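Consuelo Quintana
Open day at Drendton, February 12, 2024. Short thread on the Fludo demo.

1/ Fludo is the handheld gripper project. An operator does a task by hand with the tool, and the recording is used to train an arm. Drendton has logged 1,771 runs so far, 77 of them on the pool table.

2/ Today's task: pick up a ball, move it, release. Felt is harder than it sounds - a ball rolls at the lightest side contact, so closing speed matters more than grip force.
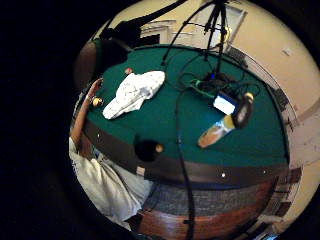

Pool table station, with a towel, balls and the electronics on the felt.

3/ Miranda, the playback software, was shown next. It lines up video with gripper width. Lag between the two was 7 frames in May and is lower now. I asked for the current number and did not get one.

4/ Visitors could try the tool. My first release was too early.

5/ Flaltent has the arm itself, at the other site. Separate visit, separate thread.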